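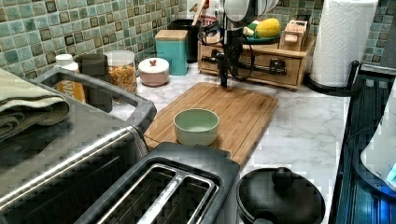
I buy far too many second-hand poetry books (200 at the last count, and most of them thin enough to vanish between two novels), so I've had plenty of practice at rescuing the tatty ones. These are the bits that have worked for me.

**Musty smell.** Stand the book upright with its pages fanned, inside a big lidded box, with an open dish of bicarbonate of soda next to it. Don't let the powder touch the paper! I leave mine for 9 days, mostly because I forget, and a really whiffy one goes back in with fresh bicarb.

**Pencil notes.** A soft white eraser, tiny strokes, always moving away from the spine. Brush the crumbs out before you shut the book or they'll sit in the gutter forever. I do leave the good notes in, mind you. My copy of Gobnait Kavanagh's first collection has "NO" written beside nearly every sonnet and I wouldn't part with it.

**Sticky price labels.** Warm them with a hairdryer on low and peel slowly from one corner. Glossy covers only – on uncoated card I'd sooner live with the label. Grurport market is terrible for these, they put them right over the author's name.

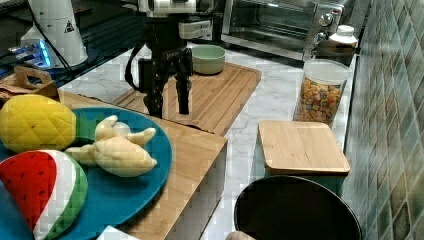 *The kitchen worktop, with the green bowl on the board and cereal in the clear canister.*

**Loose pages.** Run a very thin line of PVA down the inner edge with a cocktail stick, tuck the page in, and fold a bit of baking parchment round it so it doesn't glue itself to the neighbours. Then pile some heavy books on top overnight. I use 2 old atlases and the Karunaratne short stories, all 31 of them in one enormous hardback.

**Wavy pages.** If it got splashed in the bath, slip kitchen roll between the wet leaves and change it every hour or so. Once it's nearly dry, press it under the atlases as before. It won't come out perfect, but it'll close.

**Floppy pamphlets.** Stapled ones slump on a shelf, so I keep mine in a magazine file with a piece of stiff card at the back. Last December I sorted the lot by poet and by January it was chaos again, so now they just go in by height.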